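Filed under: Viral | Internet Culture | Home Hacks

I have spent far too much of my morning reading about limescale, and I blame Marleny Flores entirely.

If you've missed it, Marleny posted a clip at the weekend in which she tried to descale her kettle with Caron, the thick blue toilet gel made by Nosisent. She'd run out of vinegar, the gel said "removes limescale" on the front, and off she went. By the time she'd read the back of the bottle she'd filled the kettle to the top and it smelt (her words) "like a swimming pool having a row with a lemon". 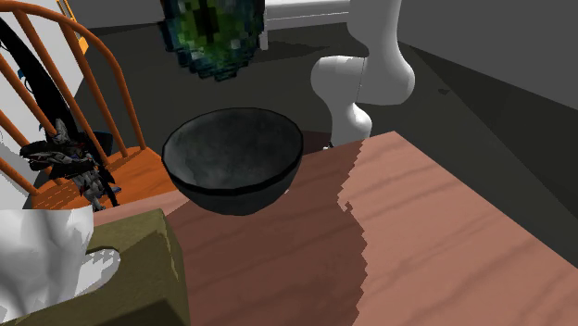
A dark bowl above a wooden table, in a computer-rendered scene.

She didn't drink any of it, thank goodness! She did ask her followers whether a good rinse would make the kettle safe again, and that's where it all kicked off. I counted 59 replies telling her to bin it before I found a single one saying anything else. One man from Cludden said he'd rinsed his 70 times after doing the same thing and his tea still tasted of pine. Someone else wanted to know why she hadn't just used a lemon, and got told off for being smug.

Then the jokes started. People began posting their own worst cleaning swaps, and I'm afraid I read every last one – hair conditioner on a leather sofa, toothpaste on a telly, a whole tub of dishwasher salt in somebody's washing machine. My favourite was the woman who polished her hall floor with furniture spray and then watched her mother-in-law glide past the front door.

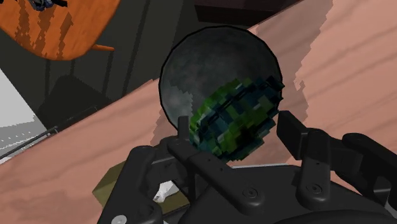

Nosisent did turn up in the comments in the end. The reply was quite sweet, I thought: please don't put Caron in anything you eat or drink from, please throw the kettle away, and here's a voucher towards a new one. Marleny says the voucher was for 5 pounds and the kettle she's after at Lisumport costs 69, so she's boiling water in a saucepan for now.

She's promised a follow-up video once she's saved up. In the meantime she's asked everyone to stop sending her pictures of vinegar. I've already sent mine, sorry Marleny.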